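Section 5: First use and play area set-up

Read this section before you put the Vilanent headset on for the first time. Charge the headset and the hand controller fully beforehand. A full charge from flat takes 193 minutes using the supplied Pitard adapter.

5.1 Inserting the game card

1. Switch the headset off at the side button. The light goes out.
2. Lift the rubber flap under the left strap.
3. Push the card in with the gold contacts facing the lenses until it clicks.
4. Close the flap. The headset will not start with the flap open.

Note: Cards from the older Tresedum series fit the slot but will not load. The display shows code 513.

5.2 Pairing the controller

1. Hold the headset and the controller within one metre of each other.
2. Press the side button on the headset once.
3. Hold the trigger and the menu button on the controller together until it buzzes twice.
4. Release both buttons. The word READY appears in the lenses.

If the controller buzzes only once, take out the batteries, wait ten seconds and start again from step 2. Only one controller can be paired in single player mode. For two players, see section 7.

5.3 Choosing a level

Shevchuk Manor has five indoor levels and a practice room. Point at a door with the controller and pull the trigger to enter. Objects lying on tables in the practice room can be looked at from any side by leaning or stepping around them. 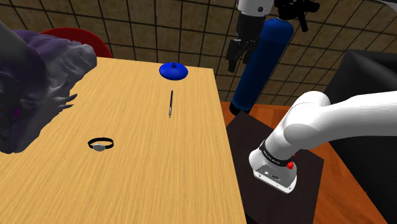 Fig. 8. Practice room table with watch, pen and blue domed disc.

To leave a level, hold the menu button for three seconds. Points are saved on leaving. A score of 3000 opens the cellar door.

5.4 Marking the play area

1. Clear a space of at least two metres by two metres. Move chairs, rugs and pets out of the way.
2. Stand in the middle and face the direction you want to call forward.
3. Press the menu button and choose AREA.
4. Walk slowly round the edge of the space with the controller pointed at the floor.
5. Pull the trigger when you get back to where you began.

A red grid appears in the lenses whenever you come close to the edge. The area is lost if the headset is switched off for more than 5 days and must be marked again.

CAUTION: Do not use the headset near stairs, open windows or glass doors.

CAUTION: Stop playing at once if you feel sick or dizzy. Children aged 8 to 12 should rest for ten minutes in every half hour.

5.5 Adjusting the picture

If the picture is blurred, turn the wheel on top of the headset one click at a time.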